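Review: Sketon two-arm sorting cell, after one season of use
Posted Monday, November 26, 2018

I work in the returns department of Flullton, where we take back used parts from repair shops and decide what can be rebuilt. In July we received a two-arm cell from Sketon, bought through the dealer Rautiainen. I was asked by several colleagues in other plants how it is, so I write it down one time for everybody.

First, the work. A crate arrives from the shop, and somebody must take out each part, look at it, turn it over and put it in the right tray. Before, nine of us did this on two shifts. We are still nine. Three people from the benches moved to inspection, which pays a little better, and one moved to the washing room, which he did not want. The company should have asked him first.

Installation took four days. The manual is clear, but the English translation has mistakes in the chapter about the grippers, and we lost one morning to a wrong torque value. Rautiainen sent a corrected page quickly.

What I like. The lifting is less. A clutch disc is not so heavy, but 600 parts in a shift is heavy for any wrist, and I had pain in my right hand for two years. Now I handle perhaps a third of that. The cell is also quiet, and we can talk to each other again without shouting.

What I like less. It is slow with thin parts lying flat on the table. The fingers close, miss the edge, open and try again, and the person who supervises must decide if she waits or does it by hand. The old Wellex conveyor we had before was stupid, but it never made you wait. Also the stop button is on the left side only. I am left-handed and happy, the others are not.

Teaching a new part takes 20 minutes if the shape is simple. For stators it took us much longer — the windings must not be squeezed, so the grip has to go on the ring and with low force.

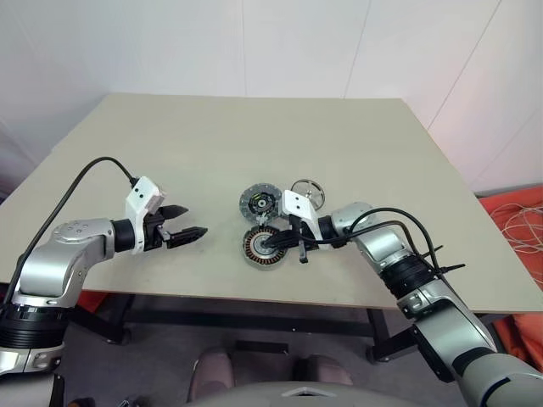 We keep a paper list on the wall with the setting for each part, because the screen shows only the last one used. I would like Sketon to fix this in the software. I wrote to them in July and received a polite answer, but no date.

About the people side, my opinion changed. At first I felt that I was guarding a machine, and the day was very long. It became better when our supervisor let us change places every two hours — cell, inspection, packing. If your plant buys one of these, please arrange this from the first week.

I give it four stars of five. One star is missing for the thin parts and the button.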